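List: costume-shop
From: Lilibeth Agbayani
Date: Aug 13, 2023
Subject: Re: Shedding from stipple brushes after solvent cleaning

On the list, the wardrobe office at Sfakianakis wrote:

> We clean all makeup brushes in 99 percent alcohol between
> performers. Two of the white-tipped stipple brushes have
> begun to drop hairs. Is this the alcohol or the brushes?
> Also, does anyone have a drying rack to recommend? We
> looked at the Orby and could not tell from the listing
> what handle diameters it takes.

Most likely the glue, in either case. The hairs are set in a plug of adhesive inside the ferrule, and the adhesive is what fails. Alcohol softens some of these glues if it is allowed to sit against them. A quick dip of the tips does little harm. Standing the brush head-up in a jar after the dip does a lot, as the liquid runs down into the plug and stays there.

What we do at Hellness, for a run of 14 performers:

Between performers, the tips only go into the alcohol, to no more than half the length of the hair. Wipe on a lint-free towel until no color comes off. Two dips is normal for cream products, one for powder.

At the end of the night, wash with plain unscented soap and lukewarm water, head down the whole time. Work the soap in with the fingers. Rinse until the water squeezes out clear. Do not bend the hair back over the rim of the ferrule to get at the base.

Dry flat with the head over the edge of a shelf, or hanging head down. Overnight is enough for small brushes. Dense ones need longer in a humid room, and ours are not put back in rolls until the second day.

On the rack: the Orby holds by a silicone collar and will take anything from an eyeliner brush to a medium powder brush. The large kabukis fall through. The Grendodeo rack has wider collars but tips over when loaded on one side only. We use the Orby and lay the large ones flat.

To test a brush, pull lightly on the hair ten times over white paper. Three or four loose hairs on a new brush mean nothing. If a brush is still dropping them after the third wash, retire it. I have tried re-gluing through the top of the ferrule and the result was a stiff brush that still shed.

Lilibeth
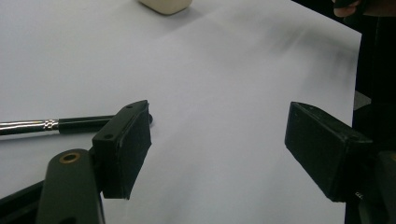
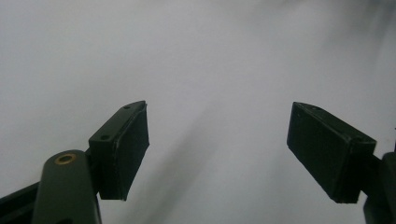

Stipple brush, black base and white tips: 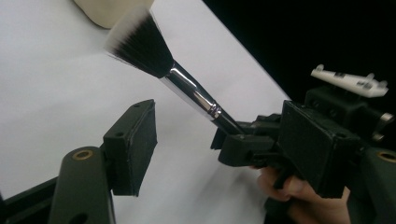 Hellness Wardrobe and Makeup Department

One correction to my post from last season. I gave the soak time for sponges as 100 minutes. It should read 10. The revised sheet goes out in September with the inventory forms, so please discard the old one.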